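From: Arnulfo Castaño
To: varnness-neighbors
Date: 29 December 2019
Subject: Re: Curbside compost, the new rules, and my lost pears

Gorka wrote:
> I see the hauler has changed the food scrap rules again and they
> start with the new year. Can someone who has read the whole notice
> tell me what is different? I got as far as "acceptable liner
> materials" and went to make a sandwich. Also, is it true they will
> leave your bin at the curb if there's a fruit sticker in it? My
> sister-in-law swears this happened to her over pears.
>
> Gorka

Gorka,

I have read the whole notice. I read it on the train, then I read it again at home in case it had improved. You owe me a sandwich.

The fruit sticker thing is half true. Stickers are on the "no" list and always have been. What's new is that the driver can tag the bin and leave it. I was tagged in May, also for pears, so your sister-in-law and I should start a club. The tag doesn't say "sticker," it says "contamination," in a typeface I associate with reactor leaks. I stood in my driveway in slippers going through a week of coffee grounds with a barbecue fork and found 3 stickers, one of which I'm fairly sure came from a banana and had nothing to do with me. I don't buy bananas. Shokri has opinions about who puts things in my bin and he can share them himself.

As for what's different, the main change is the liners. The green see-through bags that say "compostable" on them are out. All of them, even the expensive ones, even the ones the same hauler handed out free at the street fair two years ago. The notice says they don't break down fast enough at the new site and get screened out as trash along with whatever is stuck to them. I have most of a box left. I plan to be buried in them.

What you can use is newspaper, plain paper bags, or nothing. "Nothing" is listed as an option with a straight face, and I invite whoever wrote it to come and meet my bin in the summer.

Paper bags work well if you accept what they are. A plain brown grocery bag with no window, no shiny coating and no glued-on handles is fine. Roll the top down a couple of times so it holds its shape, put a sheet or two of newspaper flat in the bottom, and take it out before it gets ideas. My limit is two days. I know this because I once went for three, and the bottom stayed in the kitchen while the rest of the bag came with me.
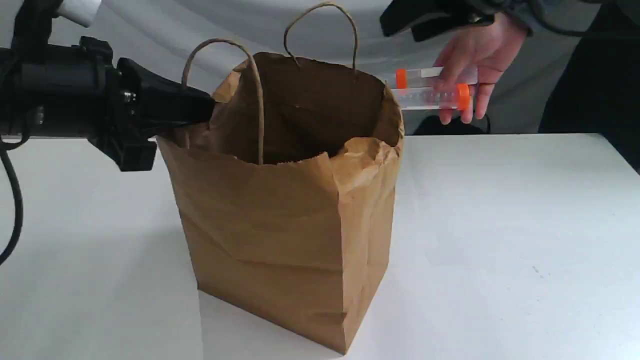 Kitchen and Food Scraps

I'm pasting that heading from the notice because everything people argue about on this list lives under it. Going down the page:

Meat and bones are allowed, which they weren't before. Fish too. I would freeze both until the night before pickup. Ulano next door doesn't freeze hers and the raccoons have started arriving as couples.

Cooking oil is still a no, except for what's soaked into a paper towel. The notice says "small amounts." I wrote to ask how small and got a reply thanking me for my interest in organics.

Pizza boxes are a yes if greasy and go in the recycling if clean. A box with one greasy half is meant to be torn down the middle. I have done this. It takes longer than the pizza did.

Tea bags are a no unless you know for certain they're paper, and you don't. Apparently plenty of them have plastic in the mesh. You can tear them open and dump the leaves, and then you're a person who does that.

Coffee filters, yes. Pods, no, whatever the pod says about itself.

Eggshells, yes. Whoever posted in the fall that eggshells were banned was reading the rules for a different town, and I'd like it noted that I said so then.

Corks: real ones are a yes. The rubbery ones are a no. There is no guidance for people who can't tell after the second bottle.

Yard Waste

Nothing changed except that you can't put soil in. If you're emptying pots, shake the roots out. A bin full of dirt is too heavy for the arm on the truck, and they'll leave it for you to think about. Branches have to fit with the lid shut. Not mostly shut. The last driver was easygoing about this and the new one isn't, and I won't hear a word against him because he gets here after seven.

Pumpkins are fine any time. Someone on Gorka's end of the street still has two on the porch, and I raise it only as a matter of public information. Candle stubs out first, please, and nothing painted or glittered. Wreaths and garlands are a no because of the wire, unless you feel like spending an evening with pliers. Trees go out bare, no stand and no tinsel, next to the bin. Anything over 5 feet gets cut in half.

Money

The small bin stays the same price. The big one goes up 5 dollars a quarter. If you want to swap down to the small one you have to call, and you have to have the bin number, which is stamped on the front under whatever has been stuck to the front since you got it. Budget some time for the hold music. It's one flute.

If you don't want to do any of this, the drop-off behind the garden center is still open in the mornings and takes everything on the list except meat. They'll let you take finished compost home if you bring your own bucket. It's decent stuff. I put it on the tomatoes last year and they did as badly as ever, but they looked cared for.

One more thing, on smell, as it comes up every year. Baking soda on the bottom of the bin does a little. Rinsing it does more. Keeping it out of the sun does the most, and for those of us whose only flat spot faces south, an old bath mat over the lid helps and also tells the whole street how you're doing.

I've got the notice as a file if anyone wants it. It's four pages, and the last one is blank apart from a leaf. Write to me off the list, and please don't hit reply-all to say "me too." You know who you are, and so do we, from the last time.

Gorka, ham and mustard is fine.

Arnulfo

P.S. Does anyone want most of a box of green bags? They're the tall kitchen size and would probably do for lining a trash can. I can leave them on the porch, on the side away from the raccoons.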